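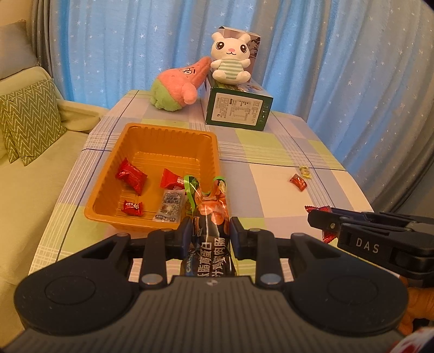 Sturham Household Notes, No. 4, page 2

Sorting the Snack Tray

A tray of mixed snacks stays neat for a day or so. After that the wrapped candies, the single sausages and the small sachets work their way into one pile, and the pieces at the bottom get forgotten. Ten minutes with the tray on the dining table will put it right.

Spread a cloth first. Candies roll on a bare tabletop, and a cloth also catches the sugar that leaks from split wrappers. Lift everything out of the tray and set it down beside it. Put back only what you mean to keep there.

Start with the meat. A packaged chicken sausage can sit in a candy tray for an afternoon while guests are over, but read the package before you leave it longer. Some kinds keep in the cupboard and some belong in the refrigerator. If the print is in a language you don't read, ask someone who does, or write the date you bought it on a bit of tape. Don't put the tape over the date already printed there.

Feel each package along the seams. Throw out any that are puffed up or sticky.

Hard candies can go back in by color or by kind. Red wrappers together, yellow ones together, is enough for most homes. Twist the loose ends tight again. A candy that has gone soft and stuck to its wrapper won't come right, so toss it.

Clear sachets are easy to lose under larger packages. Stand them along one side of the tray, label out. Drying packets from cookie boxes sometimes end up in with them. Those go in the trash, well away from children and pets.

Washing a plastic tray: use warm water and a drop of dish soap. If the inner walls are ribbed, go down the grooves with an old toothbrush. Do the rim the same way. Dry it fully before refilling, or the paper labels will stick to the bottom.

Ribbon ties are worth saving. Razia Zaidi of Bernero keeps hers wound on a clothespin and uses them to close bags of rice and lentils. Smooth a creased ribbon by pulling it over the edge of the counter. Don't use an iron on the plastic kind.

If young children visit, move the hard candies to a high shelf and leave out something softer.

From readers

Mahlet Ayele writes that she lines her tray with a paper napkin and changes it when she refills. She also keeps a small dish next to the tray for empty wrappers, and finds far fewer of them down the sofa.

A reader in Kahsay asks how to get melted candy out of a tablecloth. Chill the spot with ice in a plastic bag, lift off what you can with a dull knife, then soak in cool water before washing.

In the May issue: cleaning lunch boxes and jar lids.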